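About Truvitz

Truvitz is a school of garment care and alteration. We teach people how to look after, mend, alter and store clothes, mostly tailored ones, and we take in a limited amount of repair work from the public. The school is in Brundholm, on the upper two floors of a former seed merchant's, with the entrance on the yard side.

How the school started

The school was set up by Telma Barrientos and Omprakash Solanki. Telma had worked as an alteration hand in a department store until the workroom closed. Omprakash ran a dry cleaner's counter and kept seeing the same faults come in: coats stored on wire hangers, linings torn at the armhole, wool pressed until it shone. They began with an evening class in a borrowed room above a bakery. There were 3 tables and one industrial iron, and students had to bring their own lamps.

The evening class filled and a second was added, then a daytime one. When the bakery wanted its room back, the class moved to the present building. Telma still teaches the tailoring repair course. Omprakash now spends most of his time on the cleaning and pressing side, and on the accounts.

The name comes from the sign that was on the building when we took the lease. We asked the landlord if we could keep it and he had no objection.

What we teach

Our main programme is the Certificate in Garment Care, which takes 282 hours of taught time spread over the year. It covers fibres and cloth, hand sewing, machine repair, pressing, stain work, linings, fastenings and storage. Students can take it by day or in the evenings. The content is the same, though the evening group takes longer to get through it.

Short courses run between terms. The regular ones are replacing a lining, darning and invisible mending, caring for knitwear, and buttons and buttonholes. The last of these is always the first to fill. A double-breasted front is a good test of the work, because a button set slightly too low will pull the whole front out of line when the garment is worn. 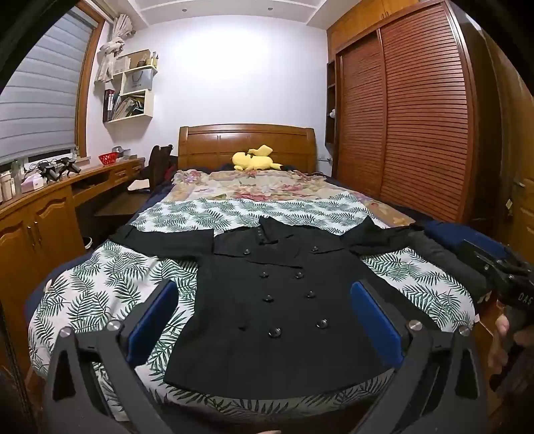

A double-breasted jacket laid out flat, face up.

We ask students to lay a garment flat before they do anything else to it. On a hanger or a stand, the weight of the cloth hides a good deal. Laid flat, a twisted sleeve or a hem that has dropped on one side shows up straight away. Students write down what they find on a condition sheet, and the sheet stays with the garment until it goes back to its owner. This is slow at first. By the second term most people can fill in a sheet in the time it takes the iron to heat.

We do not teach fashion design or pattern cutting from scratch. We are asked about both quite often. The college in Zistedberg runs good courses in them, and several of our students have gone on there.

The repair service

The repair counter is open in the afternoons during term and closes for the whole of August. Work is done by certificate students in their final term and checked by a tutor before it is handed back. We charge for materials and a fixed fee for labour, and we will say so at the counter if we think a garment is not worth the cost of the repair.

We accept coats, jackets, trousers, skirts and most knitwear. We do not accept leather, fur, wedding dresses or anything needed the same week. Please empty the pockets. The counter keeps a tin of things found in them and it is nearly full.

November is the busiest month for the counter, as people get their winter coats out and find what the moths have done. If you can bring a coat in at the end of spring, it will be back with you much sooner.

Black and other dark cloth

One question comes up often enough to answer on this page. Black garments take longer than others, and the counter will quote a longer wait for them. Black thread on black cloth is hard to see under ordinary light, so the work is done at the two north-facing tables in the morning. Blacks also differ more than people expect. Some lean towards blue, some towards brown, and a patch or a thread that matched in the packet can stand out badly once it is sewn in. We keep a drawer of black threads sorted by shade, and we test against an inside seam first.
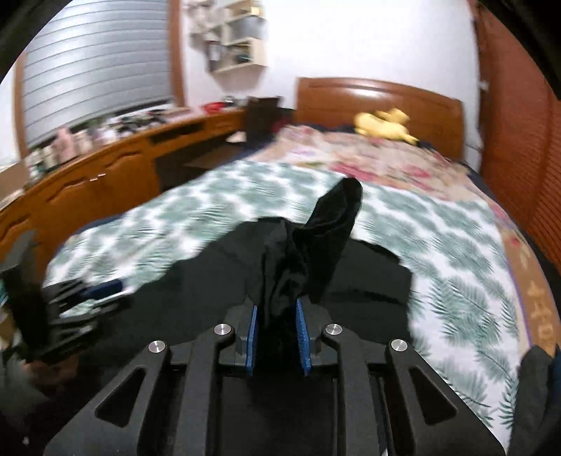
Black fabric, gathered up.

Dark cloth should be pressed from the wrong side, or through a pressing cloth if that cannot be done. Brush it before pressing, or the lint will be pressed into it. For storage, a broad-shouldered hanger and a cotton cover are enough. Plastic covers from the cleaner's should come off the day you get home.

The Rao collection

The school holds a study collection of 3000 buttons, clasps, buckles and hooks, left to us by the Rao family, who kept a haberdashery two streets away. The collection is catalogued by material and by type of fastening. Students use it to learn what they are looking at, and now and then to find a match, though nothing from the collection is sewn on to a customer's garment. Visitors can see it by arrangement - please write first, as the room doubles as a tutorial room.

The library next to it has 300 books on cloth, sewing and laundering. They may be read in the building but not borrowed.

Applying

No sewing experience is needed for the certificate. Applicants come in for an hour, meet a tutor and sew a button and a short hem so that we can place them in the right group. It is not a pass or fail exercise. Bring a garment of your own if you have one that needs work.

Fees can be paid by the term or by the month. Tools are provided, apart from shears and a thimble, which students buy for themselves. The stairs are steep and there is no lift, but the ground floor has a small workroom that we can use for teaching if you let us know when you apply.

Applications and questions should go to the school office, which is staffed from 9 am until the end of the afternoon class.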